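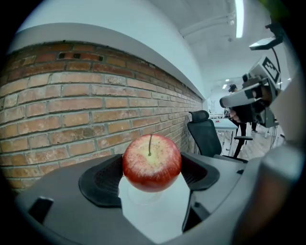 手持式数据采集夹爪试用评测：Amau 与 Lason 两款产品比较

本中心于五月对两款手持式夹爪进行了试用，目的是为下一阶段桌面抓取任务的示教数据采集确定设备。试用由 Jeanie Guthrie 负责，数据核验由 Jean Skinner 完成。以下意见仅代表本中心在自有场地条件下的使用结果。

一、试用内容

每款夹爪各完成70次单物体抓取，物体以苹果为主。苹果表面光滑、外形不规则，果梗一侧与底部的受力情况差别较大，适于检验指垫的贴合程度。操作员均接受过半日培训，单手与双手操作分别计入成绩。

二、夹持性能

Amau 的弧形手指在闭合过程中能够顺应果面，夹持时所需握力较小，果皮未见压痕。Lason 的手指较硬，对准要求更高，70次抓取中有19次需要重新调整角度。对于较轻的物体，两者差距不大；物体直径增大后，Lason 的开口余量明显不足。

三、视野与标定

Amau 随附的鱼眼相机覆盖范围较宽，两侧指垫与被抓物体可同时进入画面，后期判断接触时刻较为方便。画面边缘畸变较强，使用前须按说明书完成标定，初次标定用时42分钟，略长于预期。Lason 的镜头视角较窄，畸变小，但手腕外翻时物体容易离开画面。

四、双手操作

双手试用在靠砖墙的白色桌面上进行，操作员左右手各持一只夹爪，位姿由标记立方体上的黑白图案解算。左手夹持苹果时，右手夹爪可保持闭合待命，两组标记互不遮挡时解算结果稳定。双手交叉或前臂抬高后，偶有标记丢失，建议在操作规程中限定双手的相对位置。
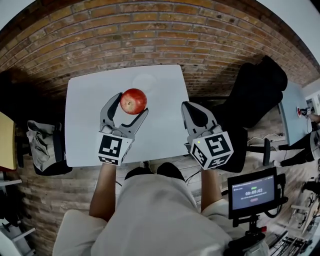 五、重量与疲劳

连续操作一小时后，多数操作员反映 Amau 前端偏重，手腕有负担。Lason 握柄较短，重心靠近掌心，长时间使用更为舒适。如采用 Amau，宜合理安排轮换。

六、数据导出

两款产品均可配合 Hindstead 采集软件使用。本次共导出片段近2,000条，Amau 的时间戳对齐情况良好；Lason 有少量片段起始帧缺失，经 Van Acker 技术支持人员更新固件后未再出现。固件更新须联网进行，内网单位应提前与供应方确认。

七、评测意见

综合夹持性能与画面质量，推荐以 Amau 作为双手采集任务的主用设备。Lason 可用于小型物体的单手采集，或作为培训用机。指垫属易损件，采购时应一并订购备件，并在合同中写明供货周期。

本次试用未涉及湿滑物体及低照度环境，相关测试拟另行安排。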